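We use cookies to remember your language and region. Accept all | Manage settings

Section 7. Recovering from a Dropped or Held Part

7.1 When to use this section

Use this section when the arm stops with fault 171 (grip lost) or fault 609 (part held, position unknown) during a drive removal or drive insertion job. Both faults leave the Jemis cell in a protective stop. The arm is braked and the gripper keeps its last commanded force. It will not open by itself, even if you press Reset.

If the arm stopped for any other reason, go to Section 6. If a person has been struck or pinched, press the emergency stop and follow the card on the cell door before doing anything else.

CAUTION: A braked arm can still sag a little when the brake is released. Keep your head and both hands out of the space under the gripper until step 9 is complete.

7.2 Before you enter the cell

1. Read the fault number on the pendant and write it in the cell log.

2. Turn the mode key to MANUAL and take the key with you.

3. Check that the speed limit on the pendant reads 17 percent or lower. If it is higher, lower it now. The limit does not change on its own when you turn the key.

4. Unplug the computer's mains lead if one is connected. Stations that run a power-on test after assembly have a lead at the back of the table, and it is easy to miss. Wait for any fan to stop.

5. Put on the wrist strap and clip it to bare metal on the table.

Note: The light curtain is muted in MANUAL mode. A second person should stand at the pendant while you are inside. Do not work alone on a fault 609.

7.3 Fault 609: part held, position unknown

This fault means the gripper reports that it is holding something, but the drive is no longer where the program expects it. Usually the drive touched the edge of the bay on the way in or out and turned in the fingers. If you resume the program from this state, the drive will be pushed into the cage at an angle. This has bent bay brackets and cracked a SATA connector.

6. Look at the drive from the side. If it is tilted, do not try to straighten it by hand while it is gripped.

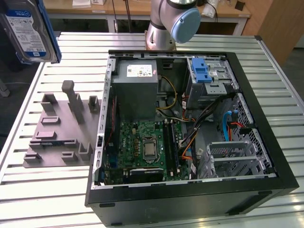 7. Decide where the drive would land if it fell. With the side panel off and the case lying open, an unprotected motherboard can be directly in the way. Slide the foam tray over the opening before you move the arm. Boards with no cooler fitted need the most care, as a dropped drive can strike the processor or its retention frame.

8. On the pendant, select JOG, then TOOL UP. Raise the gripper in short presses until the drive is well clear of the case. Watch the cables as you do this. If a cable lifts with the drive, stop and free it before going on.

9. Jog the arm sideways to the clear area of the table. Lower it until the drive is just above the foam tray, support the drive from below with one hand, and have the second person press GRIP OPEN.

10. Inspect the mounting bracket. If a plastic bracket is cracked or has come off its pins, replace it. Do not return a drive to the job with a damaged bracket.

7.4 Fault 171: grip lost

11. Find the drive before you move the arm. It may be inside the case, under a cable bundle, or on the floor behind the table.

12. Remove it by hand and tag it REJECT. A dropped drive is not to be reused, whatever it looks like.

13. Check the memory slots, expansion card and processor area for marks or loose pieces. Use a flashlight. Small plastic fragments collect in the table grooves, so brush those out too.

14. Clean both finger pads with a dry cloth. Replace the pads if they are shiny, or if the pad counter on the pendant is over 3000 cycles.

7.5 Returning to automatic

15. Leave the cell, close the door and turn the key to AUTO.

16. Select HOME and confirm. Never select RESUME after either fault.

17. Run one empty cycle with no computer on the table and listen for the pad check tone.

18. Load a computer and run the first cycle with your hand on the stop button.

If the same fault returns within one shift, lock the cell out and call Trurkach service. Have the cell log ready. Repeat grip faults at the Stuston site in March were traced to a worn wrist coupling, and changing the pads only hid the problem for a few hours.

Changes to this section are approved by Lilla Illés, cell safety. Send corrections to her with the page number and the fault number.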